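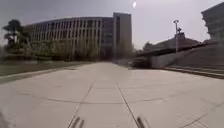 Teaching a wheeled base by remote driving: speaker notes

Slot is after the morning break. Projector is 4:3, so leave the outdoor stills up for a full minute each or the back rows will miss the joints.

Opening

Start with the claim. For outdoor base motion, the operator's habits end up in the policy whether you want them or not. Then say what the talk covers: how we drive, what we log, what we throw out. No results table until the end.

Mention the lineage quickly. Dallard began as an indoor delivery base in 2013 and had no learned driving at all. Waypoints and a safety bubble. The demonstration work came later, under the Brilencombe project, and the current recorder is called Aravena. Don't spend more than a minute on this. People who want the history can read the project page.

How a demonstration is driven

The operator drives from the onboard view only. No line of sight, no map on the second monitor. If the operator can see something the policy can't, the demonstration contains decisions with no visible cause, and the learner will find a wrong cause for them.

Commands are forward speed and yaw rate from a two-stick controller. We log the command as sent and the wheel odometry as measured, both stamped on the base computer. Early on we logged the stick position at the operator's end and spent weeks chasing a turning lag that was only the radio link. Measured delay on that link was 190 milliseconds at the median. Ask the room who stamps at the operator side. There are usually a few.

Every run starts from rest and ends at rest. The operator presses a marker button at the start of each manoeuvre and again at the end. Marker presses are late more often than early, so we pad the front of the clip.

Paving is harder than it looks

Big open plazas are popular for first recordings as there is plenty of room to stop. The trouble is that slab joints are strong straight lines, and operators follow them. Ask someone to cross an open area and they will line up on a joint and hold it to the far side. The policy then learns joint following and drifts badly on asphalt.

Two fixes. Give the operator a heading at a deliberate angle to the joints, and change the angle every run. Second, record recoveries: the operator steers off the line on purpose, that part is masked from training, and only the correction is kept. 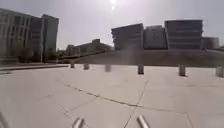 LOW SUN AND EXPOSURE

Point out the sun at the top of the view and the buildings gone dark against it. The pavement is bright, and the cracks still read clearly. The row of bollards along the far edge is what I want people looking at. Pale concrete on a pale surface, with the grass bank behind it to help. Take that bank away and the contrast drops a lot.

Operators slow down when driving into glare. Some of that is sensible and we want it learned. Some of it is squinting at a monitor. We can't separate the two from the logs, so we record each route in both directions and keep the speed labels from both.

Parts of the base show along the bottom of the view. We leave them in. Cropping them out made no difference to heading error, and they are a handy check that the camera mount hasn't shifted between sessions – compare their outline with the reference still before recording.

What gets thrown out

Of 386 demonstrations in the Larnirholm set, we rejected any with a dropped link, a missing end marker or an operator takeover by the on-site spotter. Hesitations stay in unless the base stops for longer than 4 seconds. That threshold is arbitrary. Say so.

Do not reject a run for being ugly. A wide turn that finishes in the right place is a good demonstration.

If time is short

Skip the controller mapping slide. Go straight to heading error by surface, then questions.

Likely questions

Why not kinesthetic teaching, pushing the base by hand? Tried it. The wheels have to be in freewheel, the odometry is fine, but the person pushing is in the rear camera and the speeds are walking speeds. We still use it for docking, over the last metre.

Does a second operator help? Yes, more than extra runs from the first one. Spare plot for this is at the back of the deck, labelled by operator colour.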